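## 3. What we asked, and what people told us

I should say up front that I never meant to write a paper about sleep. Jinfeng Cao and I were in Gekville to ask folks about shift work at the cannery, and everybody kept changing the subject to how badly they slept! So we rewrote the survey over one long weekend in May and sent it out again, this time to Closham too.

We got 2,945 usable replies out of 3,912 mailed forms, which made me very happy (I'd bet Jinfeng a lunch we wouldn't break half). The form had 2 parts: a sleep diary, and a page of open questions about the bedroom itself — light, noise, bedding, who else is in there. I expected people to skip the open page. They wrote all over it, up the margins and onto the back.

Bedding came up far more than I'd planned for. Night workers in Closham griped about top sheets in particular, and plenty of them said they'd quit making the bed at all, as they were climbing back into it at odd hours anyway. We coded those answers as "unmade by choice". 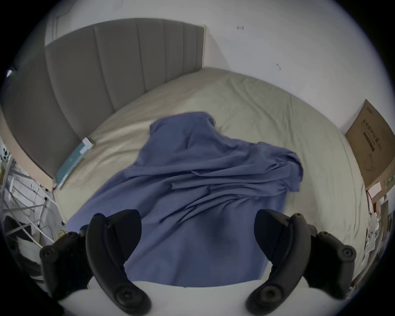 **Figure 2.** Bed with fitted sheet in place and blue sheet bunched over the middle.

Now, does any of this matter for how long people sleep? My first guess was yes, and I was wrong. Once we split the diaries by shift, the bed-makers and the non-makers looked pretty much the same. Light was the bigger deal by a mile. Märta Aasen, who read an early draft, thinks we should've asked about curtains separately from blinds, and she's right — we lumped them together and I can't pull them apart now. I come back to that in Section 5.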